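Prirside Community Help
Arts, Film and Events

Attending the acting masterclass at the Plirau Film Festival without a festival pass

Posted by Stusico

I should be grateful for guidance on admission to the acting masterclass at the Plirau Film Festival, which the programme lists for Saturday at the Yimer Theatre. I hold a ticket for the evening screening but have not purchased a full pass. The festival website states that masterclasses are "open to accredited guests and the public, subject to capacity", and I am unable to establish what this means in practice. I should also like to know whether the session will be conducted in English and whether members of the audience may put questions to the actor.

3 replies

Getachew Asfaw
Front of house, Yimer Theatre

Masterclasses are ticketed separately from screenings, and a screening ticket does not confer admission. The smaller auditorium has 178 seats. Of these, 134 are allocated to pass holders and accredited guests, 22 are retained for drama students, and the remainder are released to the public at the box office on the morning of the session. Public tickets are free of charge and limited to one per person. The box office opens at 9.30 am.

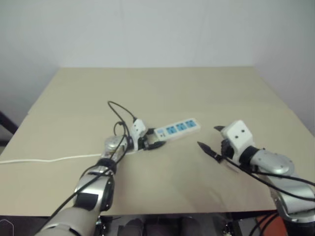

White power strip with three blue socket panels, on a beige tabletop.

Pass holders are required to take their seats ten minutes before the advertised time. Any places unclaimed at that point are offered to the returns queue, which forms at the side entrance. Patrons joining this queue should note that admission cannot be guaranteed and that the doors are closed once the session has begun.

The masterclass will be held in English, with interpretation available through headsets. These may be collected in the foyer on production of a form of identification. Questions are taken during the final part of the session at the discretion of the moderator. Photography and recording are not permitted.

mornington_row

I went last year and got in from the returns queue, but only just. Bring a coat as the side entrance is in the shade. They did not take many questions, and most of them came from the students at the front.
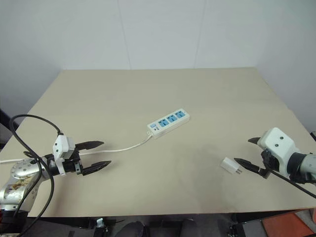
May a ticket for the masterclass be transferred to another person?
Public tickets may be passed to another person before the doors open. Student and accredited places are issued by name and must be returned to the box office if they are not required.

balcony_left

The festival normally puts an edited version of the talk on its website afterwards. Last time it ran to 72 minutes, with the clips from the films taken out. I do not know if the same is planned this year, so it would be sensible to ask at the box office.

Replies to this topic are now closed. Enquiries concerning wheelchair spaces and companion seats should be made to the Yimer Theatre access desk before the day of the event.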